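**Unit 4: Comparing Grippers and Wrist Cameras on Soft Materials**

Handout for the second laboratory session. Students should read it before arriving and bring the completed sheet from Unit 3.

## 4.1 Purpose

In Unit 3 the grippers were tried on rigid parts: blocks, caps and short lengths of tube. Such objects keep their shape when touched, and a grasp that succeeds once will usually succeed again. Cloth does not behave in this way. It folds under its own weight, moves when a finger brushes it, and may leave the gripper holding two layers when one was wanted.

The present session compares two grippers, the Sutow and the Pidby, on fabrics of different weight and surface. The arm and the Hapeta controller remain the same throughout, so that differences in the results may fairly be put down to the fingers and the camera settings.

## 4.2 The two grippers

The Sutow has flat, padded fingers and closes in a straight line. It holds thick material firmly but needs a raised fold to close upon. The Pidby has narrow fingers which close along a slight curve and can reach under an edge. It is the weaker of the two, and heavy cloth may slip from it when the arm speeds up.

Both are driven from the same port on the controller. The force setting runs from 0 to 1,000. Students should begin at the lowest value that closes the fingers fully and raise it in steps of 35. The setting is not a measure of force in newtons and must not be reported as one.

## 4.3 The wrist camera

A camera at the wrist moves with the fingers and gives a close view of the place where contact will be made. This is its main advantage over a fixed camera above the table, whose view is often blocked by the arm at the very moment it is needed.

The close view also brings difficulties, and these should be considered before any grasp is judged. Pale cloth under strong light loses its detail, and a fold that is plain to the eye may be hard to find in the picture. Black fleece has the opposite fault: its body may appear as a single dark area with only the fibres along its edge to mark where it ends.
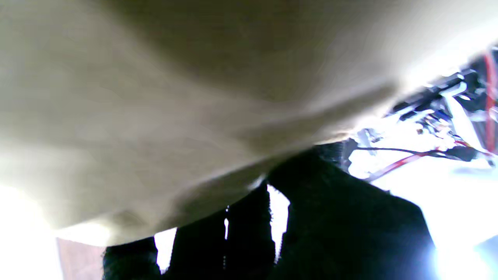 When light and dark materials are present together, no single exposure will serve both. If the exposure is set for the dark cloth, bright areas spread and hide the hems near them. If it is set for the light cloth, the dark cloth loses its folds. Students should record which material the exposure was set for, and keep that setting for all trials in the group.

Wiring near the fingers requires similar care. A cable that enters the view may be taken for an edge by the Clekska software, particularly where it crosses a bright background. The mask tool should be used to exclude any such area before the first trial.

## 4.4 Procedure

1. Fit the first gripper and run the homing routine from the controller.
2. Set the exposure and draw the mask. Save both under the group number.
3. Lay out the cloth with at least one raised fold and one free edge.
4. Carry out 30 grasps, resetting the cloth by hand after every 6. The arm must be stopped before anyone reaches over the table.
5. Change the gripper and repeat steps 1 to 4 with the same cloth.

## 4.5 Recording results

Each grasp is entered as *held*, *slipped*, *missed* or *double layer*. A grasp counts as held only if the cloth stays in the fingers until the arm reaches the upper rest position. Where the software chose a point that was plainly wrong, the entry should carry the letter C, so that camera faults can be counted apart from gripper faults.

Written reports should be no longer than two pages, with the table of results attached. Marks are given for the discussion of C entries as well as for the comparison of the grippers.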